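Home | Cells | Booking | Incident FAQ | Contact

Questions after the gripper fault at the Bivham cell

In April the arm in the Bivham cell closed its gripper when it was told to open, and it pressed a coin against the box until the arm stopped itself. No person was hurt. Many colleagues in Skitham and Kuusisto have written to us with the same questions, so I collect the answers on this page. If your question is missing, please write to me or to Kauko Laaksonen.

What was the task?

The coin task. The arm takes one play coin from a steel plate and puts it through the slot of a cardboard box. We use it for testing new grippers and new settings, because the coins are thin and slippery and a small error shows very quickly.

What exactly happened?

The arm had picked a coin and moved to the slot. The controller sent the command "open to 24 mm". The gripper went to its closed limit and stayed there with full force. The program did not notice this and continued with the downward push, which belongs after the release. The contact limit in the arm then stopped the motion. Kalevi Peltonen was at the desk and pressed the emergency stop as well.

Why did the gripper close?

We had changed the gripper driver from the old Kaletel version to version 2. In the old version the position is counted from closed, so a bigger number means more open. In version 2 it is counted from open. Our script still calculated the old way. The value for "open" was 3000 counts, and for the new driver this is a closed gripper.

But the first picks were fine. How is this possible?

The pick part of the script had been rewritten for version 2 and the release part had not. I reviewed this change myself and I looked only at the pick. The mistake in the review is mine.

Did the emergency stop open the gripper?

No. On this model the gripper keeps its grip when the power to the arm is cut. Several persons believed the opposite, and this worries me more than the driver. If a finger is ever caught, do not wait for the gripper to open. Press the stop, then turn the release screw on the side with the 6 mm key. The key now hangs on a cord at each cell. Please do not borrow it.

Was the cell gate closed?

Yes, and the gate switch worked. But before the fault, people were used to reaching in to straighten the box while the arm was paused. This is not allowed any more. A pause is not a stop.

What has been changed?

The script now reads the real finger position after every command and halts if it does not agree with the request. The gripper force is set to the lowest value that still holds a coin. After any driver update, the open and close commands must be tested with nothing between the fingers and with the gate closed. Kauko keeps the test sheet, and two persons sign it.

How do I set up the coin task now?

Put the box down first, with the slot on top, and then the plate of coins a short distance in front of it. Close the gate before you switch on the arm. 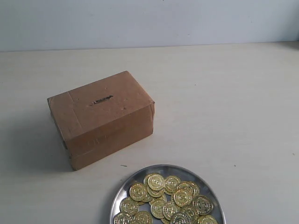 Run the first cycle at slow speed and keep one hand at the stop button. If the fingers move the wrong way even once, press stop and do not repeat the cycle to "see if it does it again". Write down the driver version and call us.

Can I go back to the old driver?

For the moment, no. Mixed versions gave us this fault, and all cells must have the same one. Kuusisto will be updated on Tuesday. Until then the coin task is blocked there.

Is the gripper from Bivham damaged?

One finger pad was bent and has been replaced. Kalevi checked the gears and found no wear. The gripper is in use again.

Whom do I call?

During the day, call Kalevi Peltonen. After 6 in the evening nobody answers the Bivham phone, so leave the arm switched off and the gate locked, and put the red tag on the main switch.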